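How Our Riding Club Plans a Long Weekend
Student project report, Recreation and Community Studies
By Vaughan Whitcombe
May
14 shares | 2 comments

When I chose a motorcycle touring club for my project I thought I'd be writing mostly about bikes, and I did fill a good many pages with them (my marker has my sympathy), but the part I kept coming back to was how a group of grown adults agrees on where to have lunch.

The club is called the Segers Road Riders and it meets on a Wednesday evening in the hall at Kuren. I sat in on their planning for the autumn ride to Usura, a trip of 231 kilometres each way with one night at the Bronard pub, and everyone was very generous with their time, their biscuits and their opinions.

I handed out a short survey and got 30 back. My main question was what makes a ride feel well organised. Most people put fuel stops first, and I hadn't expected that, but several members ride older machines with small tanks and they were quick to set me straight! After fuel came a pace that suits the newer riders, and then the corner marker system, where the second bike waits at each turn until the tail rider comes through.

On the day itself I followed in a support car, which was a treat. We left at seven in the morning, a bit foggy, and regrouped at the bakery before the range. The longest gap I recorded between the first and last bike was 51 minutes, mostly on account of a puncture and a very long conversation about the puncture.

My recommendation is a printed route card with the fuel stops marked in bold, and a second regrouping point on the way home, where the group tends to spread out.

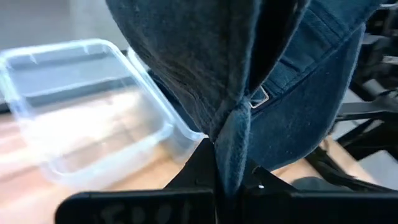
Colleen: Good read, Vaughan. I'd put that second regroup before the river crossing though, as there's nowhere decent to pull over once you're past it.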